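Jummai Uzor has packed chess sets for the Rikero club for six years now, and she talks fast when she does it. Board, tray, pieces, lid. Next.

"People think the board is the delicate bit. It's the knights. Always the knights, the ears go."

She started with 2 sets from her aunt Funmilayo. Club has 58 members these days, and every one of them wants a wooden board. She keeps one out on a table covered in white cloth-look stuff with gray branches and little reddish-brown flowers. Tray on the left, board on the right. Wont have it the other way round.

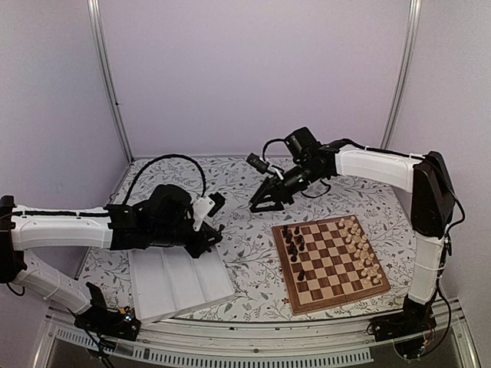 So which pieces go away first?

"Pawns. They roll, they get lost, get them in while you're still paying attention. Kings and queens last, on top."

Saqib Jatoi, who runs the September open, does it by color instead. All the white, then all the black. Jummai has opinions. "Saqib is short a bishop every year. Ask him where it is."

I did ask. He said coat pocket, probaly.

She's got 70 felt circles cut for next month, for the bottoms. Glue, press, leave overnight. Then she had to go, kettle on, someone at the door.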